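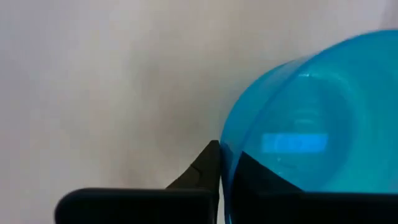 Ward Van Dijk
Illustrator and regular columnist

I've been drawing with vectors for most of my working life, and for most of that time I avoided anything you could see through. Glass, jelly, rain on a window – if a client asked for it, I'd suggest a nice solid teapot instead. Then in May I was asked for a set of labels for Lauritsen, a small firm that makes fruit cordials, and every one of them had to have a bottle on it. No teapots allowed!

My first go was dreadful. I drew the bottle shape, filled it with raspberry pink, set the opacity to half and sat back. It looked like a bottle cut out of a sweet wrapper. I tried 40 per cent, then 60, then put a white streak down one side (we've all done the white streak) and went to bed cross.

Roel Claeys, who shares my studio, had a look the next morning over his toast and asked where the back of the bottle was. I hadn't drawn one. When you look through a bottle you're looking through two layers of colour, so I copied the shape, nudged the copy across a touch, squashed it slightly and set the pair of them to Multiply. Where they overlapped the pink went deep and rich, and where they didn't it stayed pale. Much better already, and it had taken me less time than Roel's toast.

The next job was the edges. Colour gathers where the material is thickest or where it curves away from you, so the sides of a bottle want to be darker than the middle. I do this with a plain linear gradient: dark, light, light, dark. Keep the two light stops off centre or it'll look like a drainpipe. For the base I use a separate ellipse with a radial gradient, and I shove the centre of that about until it stops annoying me. There's no number I can give you for that bit, sorry.

Highlights next, and please go easy. I ended up with four on each bottle, and the first version had so many it looked as if it had been gift-wrapped. Draw them as proper shapes with the Pen tool, following the curve of the form, and give some of them a hard edge and some a soft one. A small blur is plenty. I set mine to Screen and tint them with a little of the bottle's own colour, so they sit in the picture instead of floating on top of it.

One warning about blends and blurs. My finished label had 2,466 anchor points in it – I blame the raspberries – and it slowed my poor old computer to a crawl. Put each part on its own layer (I had seven) and switch off the ones you aren't working on. Keep an unflattened copy too. I saved over mine on a Sunday evening and had to draw the whole neck and cap again, muttering.

Printing brought its own fun. The proofs came back with a thin white line round every highlight, and it took a long phone call to find that the blurred bits were being turned into pixels at screen resolution. If yours do that, look in the document's raster effects settings and put them up to 300 before you export anything.

They printed nearly 2,000 of the raspberry labels in the end, and there's one stuck to my monitor as I type. The elderflower is next, which is almost colourless, so I'll be drawing a clear bottle on a white label. I've started by making the background grey while I work, and Roel reckons I should draw the shadow first. I'll try it his way and let you know.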